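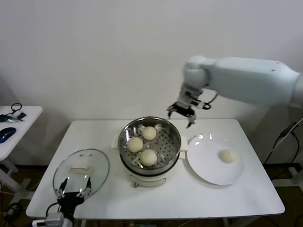
Steamed buns, attempt whatever-this-is

Home Recipes Pots & Pans Moaning About

Right, quick one because I've got to be out the door by six and there is still flour on the kettle. And on the dog's bowl. We haven't even got the dog this week.

So. Buns. Plain ones, no filling. I know a few of you asked for the pork ones and they will come, but I can't get the plain ones the same two weeks running so I'm not putting meat in anything yet.

Recipe first, for those who scroll past all the chat (I do it too).

200g plain flour, the cheap stuff is fine, strong bread flour is NOT, they go chewy
105ml water, warm as a bath
2 teaspoons sugar
A teaspoon of instant yeast, level
Half a teaspoon of baking powder
Small splash of oil

Makes four decent sized ones. Double it if there's more of you. I don't double it, I eat them standing up.

Mix it all with a fork till it's shaggy, then tip out and knead. Properly. Ten minutes by hand, radio on. I used to stop at five and wonder why they had lumps on top like a bad knee. It should go smooth and a bit like an earlobe. Everyone says earlobe, I resisted it for ages, it is like an earlobe.

Oil, bowl, damp tea towel over. Leave it till it's a good bit bigger. On Thursday that took 34 minutes next to the boiler cupboard, in August it was far quicker, in that awful November cold snap it took most of the afternoon and I gave up and had toast. So go by how it looks.

Then knock it back and knead again. Short one. I skipped this step for months. Cut into four, roll each piece into a ball, pull the edges underneath and pinch. Pinched side down. Sit them somewhere for another quarter of an hour or so, covered, until they feel light when you pick one up. Not double, just light.

Steaming, then

The steamer question. I've had three now and have opinions.

First was a bamboo one from the Endale shop by the station. Lovely thing, smelled like a shed, went mouldy the first winter as I put it away damp. My fault entirely. Second was one of those fold-out petal things that sits in a saucepan, useless for buns, they slide into the middle and turn into one bun.

Now it's the stainless steel tray with the little round holes, sitting up in its steel ring over a white base. White handle each side. Much less romantic, much less faff. It washes up in a minute, you just have to poke any stuck dough out of the holes before it sets hard. Old toothbrush. Keep the toothbrush away from the bathroom, learnt that one.

Things I do with it that seem to matter:

Paper squares under the buns, or a wipe of oil on the tray. I go oil when I've run out of paper, so, usually oil. Put it on with kitchen roll and go right over the holes. If you forget you'll leave the bottoms behind.

Leave gaps. They get fatter. Three huddled together will touch and then you've got torn sides where you pulled them apart. Doesn't hurt the taste. I still crowd them, I don't know why, I put the first one down and then the rest go next to it like they're cold. Loads of bare tray going spare.

Start with cool water and bring it up with the buns already in. Some people are very firm that it should be boiling first. I've done both. Cool start gives me a smoother top, boiling start gives me a bit more height and more wrinkles. Try it both ways and tell me.

Twelve minutes from when the steam really gets going. Then off, and DON'T open it. Five minutes lid on, then crack it open a tiny bit, then all the way. Whip it straight off and they can sink like a cushion someone's sat on. I have had entire batches do that. Still ate them.

Wrap the lid in a tea towel if yours drips. Tie the corners up on top well away from the heat please.

Getting them off the tray

Plate ready first, next to the steamer, on the right if you're right handed. I say this as someone who has stood there with a hot bun in one hand opening cupboards with my foot. Flat plate, not a bowl, they sweat in a bowl and go soggy underneath. Mine's just a plain white one with a bit of a lip, came in a box lot from the Unmont car boot along with a fondue set I've never touched.

One at a time. Don't tip the tray, they roll. Wide tongs if you've got them, and go gently, the skin marks really easily when it's fresh and the dent stays. I've got some silicone ones by Gurkero which are ok, bit floppy. Wet fingers work too if you're quick and a bit daft.

Colour. Someone asked last time why theirs aren't bright white like in the packets. Mine aren't either. Plain flour comes out cream, sometimes leaning yellow, and I think the packet ones are made with bleached flour. You can buy special bun flour from the bigger shops, Prirlow market has it at the back by the rice, but it's twice the price and I'd rather have twice the buns. A slightly flat one tastes the same too before anybody writes in. Usually means it proved too long or you didn't pull it tight enough underneath.

Storing: they go hard overnight if you leave them out. Bag them once cool, fridge two days, freezer for ages. Resteam from frozen, eight minutes. Microwave with a damp bit of kitchen roll over if you must, thirty seconds, eat immediatly or you'll be chewing a tennis ball.

What to have with them. Soy and a bit of chilli oil. Fried egg. Condensed milk, which sounds wrong, isn't. Butter and Marmite is my actual favourite and I'm not taking questions. Leftover stew, tear and dunk.

Next time I want to try swapping half the water for milk, and maybe a bit of pumpkin mashed in as there's a tin been looking at me since last year. If anyone's done the pumpkin ones does the dough go really sticky?? Feels like it would go really sticky.

Ok that's me, coat on. Will fix the typos tommorow.

Share 34 likes 2 comments Older posts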